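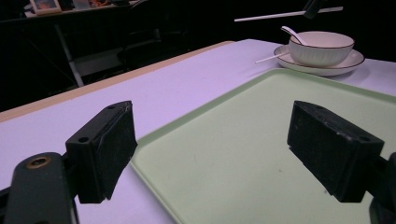
Green tray, bowl and spoon on the saucer. The tray is what you'll be filling.

TABLE SETTERS WANTED — SHORT CONTRACT, SEPTEMBER START

Ekum needs people to lay out, clear and repack place settings. Eight openings. Part time, mornings or evenings, your pick but stick with it once picked please.

We rent out tableware for dinners, weddings, office lunches, that kind of thing. Bowls, plates, saucers, spoons, chopsticks, trays. Mostly soup and noodle menus. The next big one is the Ruangrit dinner, 225 place settings, all on individual trays, and after that Trudau wants the same again at a smaller size. Current crew is five people. Not enough.

What the job is

Get the crates out. Wipe trays, lay trays. Bowl on its saucer or plate, spoon in the bowl, chopsticks together. Client walks through, changes their mind, you move things. Later on you clear it all and it goes back in the crates, counted.

Then there's the trial tables, which are slower work. One tray, one bowl, one pair of chopsticks, and you try it with the tray on the left, tray on the right, sticks on the tray, sticks off the tray, until the client says yes to one. Some people find this dull. If you are one of those people do the event shifts only, fine by us, just say so when you write in.
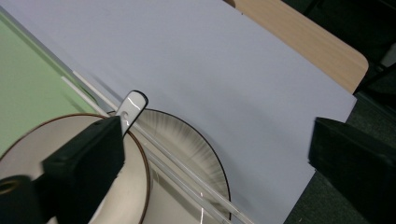 White plate with the brown rim, and the ribbed one beside it.

About the dishes

Our main set is white with a thin brown line at the rim. We call it the Ulura set, you will see it on all the crate lables. Ribbed and see-through plates get stored by themselves, paper between each one. Don't stack them under the white ones. Don't stack anything under the white ones really, except more of the white ones.

Bowls nest four high, no more. Spoons go in the roll, handles the same way. Chopsticks in pairs, checked for chips at the tips, banded. A single chopstick with no partner goes in the odds box. The odds box gets sorted at the end of every shift and whoever is nearest does it.

Trays stack with the rims lined up. Green trays and white trays separate.

Chipped pieces: put aside, write it on the sheet, carry on. You won't be charged for breakages. We do want to know about them though.

Who we're looking for

— steady hands, some patience
— can lift a full crate with a second person (13 kg each crate, they add up)
— on your feet most of the shift, flat shoes with grip, no sandals
— happy to do the same place setting again when it isn't right yet
— experience in catering or banquets good, not needed
— 18 or over for evening shifts

No cover letters. No resumes over one page, we don't have time to read them. If you've worked a hotel banquet floor say which kind of service, plated or buffet or family style. If you have never laid a table for more than your own family that's ok too, there is a paid training evening.

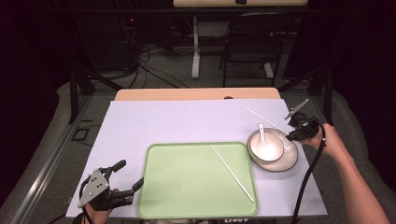 Trial setup: tray with one chopstick on it, the other by the plate. Bowl and spoon on the right.

Training evening

Two hours, paid at the normal rate. You'll do one full place setting from an empty table, then clear it, then pack it. Then again from the layout card without help. Chopsticks are where most people slow down. They roll. Lay them from the thick end and let go last at the tip.

Bring an apron if you own one, we have spares in large and extra large only. Long hair tied back. Rings off please, they scratch the glaze.

Hours and pay

Mornings start 7:30, evenings 4:00 and run till the last crate is shut, usually before 11. Event days pay a flat $98 for the shift plus a meal. Trial tables are hourly, same rate as training, we'll send you the rate sheet with the shift list. Paid every two weeks by transfer. Parking behind the building, bike rack by the loading door. The bus stops right out front but the last one is early so plan for that on evenings.

To apply

Use the form on the Ekum jobs page, pick "table setting". Put in: your name, a phone number that you answer, mornings or evenings, event shifts or trial tables or both, and any dates in September you already know you can't do. Left handed? Tell us, it helps when we pair people up across a table.

We call back in the order forms come in. Missed our call? Text back, don't leave a voicemail, it doesnt get checked. Friends applying together is fine but one form each.

Openings close when all eight are filled. Anyone who applies after that goes on the list for Trudau, unless you tick the box saying no.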